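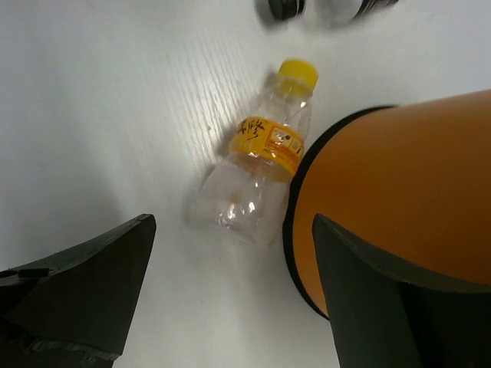 Botella de plástico con tapón de rosca amarillo, sobre la mesa.

Informe de seguimiento para la Fundación Golladier
Proyecto: cajas nido y refugios para aves insectívoras en las fincas de Galbraith y Nuvadano
Periodo: de febrero a julio

1. Situación general

El proyecto marcha según el calendario aprobado, salvo en el seguimiento de los cernícalos, que va con retraso y se explica en el apartado 4. Al cierre del periodo hay 74 cajas nido colocadas y en uso o disponibles. La mayor parte corresponde al modelo de orificio pequeño para herrerillo y carbonero garrapinos. El resto son cajas de frente abierto para colirrojo y papamoscas, más las de cernícalo instaladas en los dos silos de Nuvadano.

La colocación se terminó en febrero en Galbraith y en marzo en Nuvadano. En esta última finca hubo que esperar a que bajara el nivel del arroyo para llegar a la parcela del soto con la escalera y el material.

2. Material

Las cajas se encargaron a Gustamby, que las entregó en dos envíos. En el segundo llegaron varias con el orificio de 32 milímetros en lugar del de 28. Se decidió no devolverlas y destinarlas al carbonero común en el pinar viejo de Galbraith, donde hay pocos huecos naturales. Gustamby descontó la diferencia de precio en la factura.

Las chapas metálicas contra pájaro carpintero se montaron solo en las cajas del borde del robledal. El año pasado se perdieron allí tres nidadas por agrandamiento del orificio. Este año no se ha registrado ninguna pérdida por esa causa.

Para colgar las cajas se ha usado alambre forrado con manguera en las ramas y tornillo de aluminio en los troncos que la propiedad autorizó. Queda por revisar la tensión del alambre en los chopos, que engordan deprisa. Se hará en otoño, junto con la limpieza.

3. Ocupación y cría

Las visitas de control se hicieron cada quince días entre abril y julio, siempre a primera hora y evitando los días de lluvia. Se revisaron todas las cajas de orificio pequeño y las de frente abierto. En Galbraith la ocupación ha sido buena en el pinar y en la linde con los frutales, y floja en el interior del robledal. En Nuvadano las primeras puestas llegaron más tarde, lo que coincide con un abril frío en el valle.

Las cajas de frente abierto siguen dando malos resultados. Solo se ocuparon las dos de la tapia del huerto, ambas por colirrojo tizón. Las demás están demasiado expuestas y proponemos bajarlas y buscar muros con hiedra.

Se han encontrado avispas en tres cajas y lirón careto en una. No se intervino en ninguna de ellas durante la cría.

4. Cernícalos

Las cajas de los silos se instalaron tarde, cuando las parejas ya tenían sitio elegido. Hubo visitas de una hembra durante mayo, pero no puesta. El seguimiento previsto desde el suelo con telescopio se redujo a cuatro jornadas por las obras del camino de acceso. Solicitamos trasladar las jornadas pendientes a la próxima primavera sin cambio en la partida.

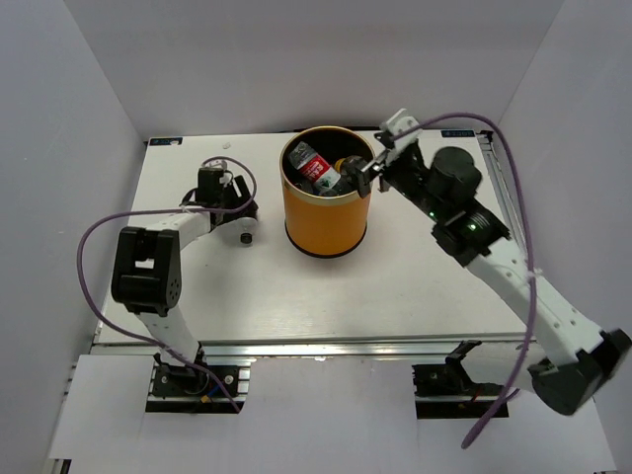
Recipiente naranja con borde dorado; dentro, una botella con etiqueta roja.

5. Gasto

Se han gastado 1.013 euros en el periodo, entre la segunda entrega de cajas, la tornillería, el alambre y el combustible de los desplazamientos. La partida de escaleras no se ha tocado, porque la finca de Galbraith prestó la suya. Las facturas van en el anexo, ordenadas por fecha. Falta la del combustible de julio - la estación de servicio la emite a mes vencido - y se enviará en cuanto llegue.

6. Próximo semestre

Limpieza de todas las cajas entre octubre y noviembre, con retirada de nidos viejos y cepillado en seco.
Reubicación de las cajas de frente abierto.
Cambio de las tapas combadas en el soto de Nuvadano.
Revisión de los anclajes de los silos antes de febrero.

Pedimos respuesta sobre el traslado de las jornadas de cernícalo antes de noviembre, para poder acordar los accesos con la propiedad de Nuvadano.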